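Section 4. Setting up a press release monitor for your ward

Tusel campaign guide, revised Tue 27 May

Read section 3 first if you have not yet made a candidate list. The steps in this section assume you have one, and that you have already fallen out with at least one person over who should be on it.
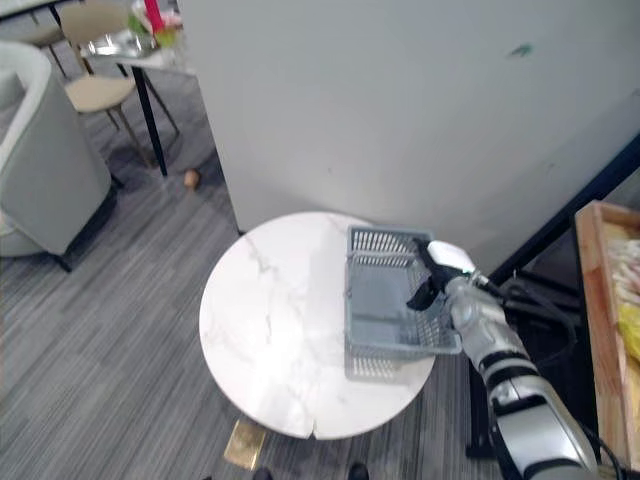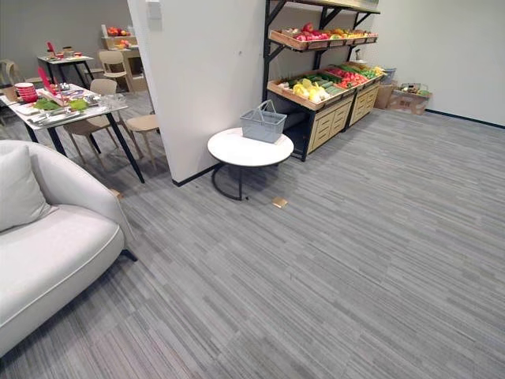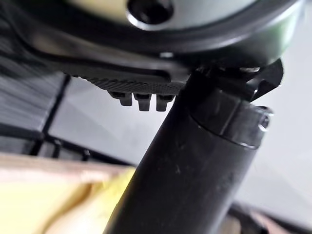

4.1 Before you start

You will need a Tusel login with editor rights, the email address each campaign sends its releases from, and an afternoon. The sign-up page says ten minutes. We have yet to meet anyone who managed it in ten minutes.

The worked entries below come from the Pladadwood council by-election in February, which had two serious candidates, Devendra Mittal and Iulian Manole, and a third who put out a single statement and was not heard from again.

4.2 Adding a candidate

1. Open Candidates and choose Add new.

2. Type the name as it is printed on the ballot paper. Campaigns are fond of short forms and nicknames. Leave those for the Also known as box.

3. Under Office sought, pick the ward from the list. Pladadwood and Gultumwood sit next to each other in the menu and are easily mixed up.

4. Paste the campaign's sending address into Source. One address per line.

5. Press Save, then open the entry again and check that the ward is still there. In older versions it sometimes went blank.

Note: Do not add an address you have only seen on a leaflet. Send it a short message and wait for a reply. Two of the addresses printed in February went to a mailbox that had been closed.

4.3 Sorting what comes in

Tusel gives every release one of three labels: Policy, Attack or Event. It does this by looking for certain words, and it is not very good at it. A release headed "Manole sets out bus plan" was filed under Policy, although the bus plan took up one sentence and the rest was about Mittal's voting record. Go through the labels by hand.

1. Open Inbox and sort by Oldest first.

2. Read the whole release. The headline will not tell you what it is.

3. If more than half the text is about the other candidate, change the label to Attack, whatever the heading claims.

4. If it quotes a figure, tick Needs source. Do this even when you like the candidate. Do it especially then.

5. Press Done to move to the next one.

Caution: Done cannot be undone once the daily digest has gone out. A wrong label will be seen by everyone on your list, and the campaign concerned will ring you up.

4.4 Checking a figure

Mittal's second release said that 2536 residents had "backed" his plan for the market square. The number was right, in the sense that this many survey forms had been delivered. The count of forms returned was 200. Both figures were on the same page of his own report, a few lines apart.

To record a check of this kind:

1. Click the figure in the release. It turns yellow.

2. In Claim, write what the campaign says the number means.

3. In Finding, write what the source says it means. Keep to plain words and leave out "misleading", "cynical" and anything else you would enjoy typing.

4. Attach the source. A link to another press release is not a source.

5. Choose Stands, Does not stand or Cannot tell.

Note: Cannot tell is a proper answer and should be used more often than it is. Roughly 28 of the claims logged in February ended up there, several of them after a long argument.

4.5 The tone score

Tusel also offers a tone score, switched on by default. It marks each release from calm to hostile and draws a line on a chart. We suggest you turn it off. It gave a polite note of thanks to polling staff a higher hostile mark than a page of personal abuse, apparently on account of the word "fight" in "fire fighters".

1. Go to Settings, then Extras.

2. Untick Tone score.

3. Untick Show past scores too, or the old line stays on the chart.

The makers say a better version is on the way — they said the same in the last edition of this guide.

4.6 Sharing with other wards

If the monitor in the next ward also uses Tusel, you can link the two. The link is called Ma in the menus, and no one has been able to tell us why.

1. Ask the other editor for their ward code.

2. Enter it under Ma, Linked wards.

3. Choose Read only. Full access lets them change your labels, and they will.

Remove the link after polling day. Section 5 covers how long to keep releases and what to say when a campaign asks you to delete one.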